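Cavham Retail Skills — Unit 2: The Counter Tray

Trays are gray plastic with a raised rim. Check that each is empty before service. 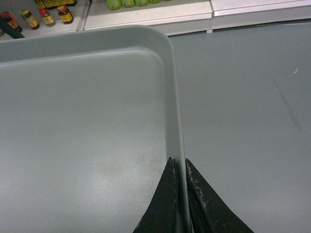 Habte asked whether a scuffed tray must be replaced; smudges may be wiped, cracks may not be ignored.

Set the tray on the counter beside the register, clear of the scanner.

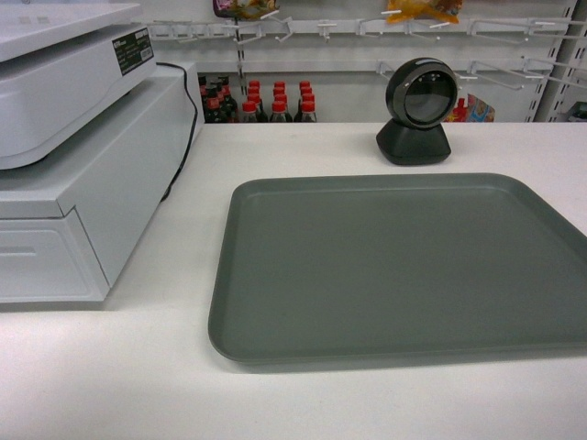 Handling

Hold the tray by its rim — never by the floor. 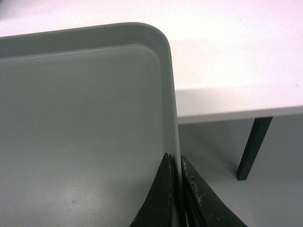
Customers' goods stay in it until payment is complete.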